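Friday, 4:40 pm — glaze bench

Okay, so the Kernine clear is still crawling on the Girel stoneware, and I think I finally know why. I've been blaming the bisque for two weeks (sorry, kiln) when the bucket was way too thick! I weighed out 300 ml of it this morning and it came in at 417 grams, so a specific gravity of 1.39. The batch that behaved itself back in November is down in my notes as 1.32. Must have left the lid loose again.

Added water a splash at a time, sieved twice, got it to 1.33 and stopped there. Dipped nine test tiles, three seconds each, wiped the feet, and they're on the rack by the window with the pencil numbers facing out. Please don't turn them around, whoever unloads — last time I had to guess which was which and I guessed wrong.

Other stuff while I remember. The Clundmont red clay is down to its last bag and I don't love it enough to reorder. It slumps on anything with a long handle, and the mugs I pulled on Tuesday's leftovers already have a lean to them. The Hamdy kiln counter says 1106 firings, so the elements are due for a look. I can hear one of them buzzing on the climb and I don't like it one bit.

Want to try the same glaze over black slip, one thin coat and one fat one, just to see where it starts to pull back from the rim. Also need wax, a new 80 mesh sieve, and more cones. 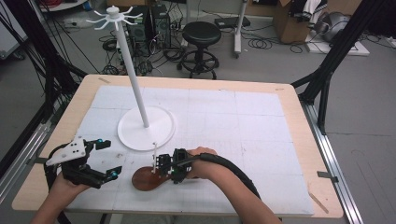 If the tiles come out clean I'll do the full shelf of mugs on the next load, same dip time, and leave the handles bare where they join until I trust it.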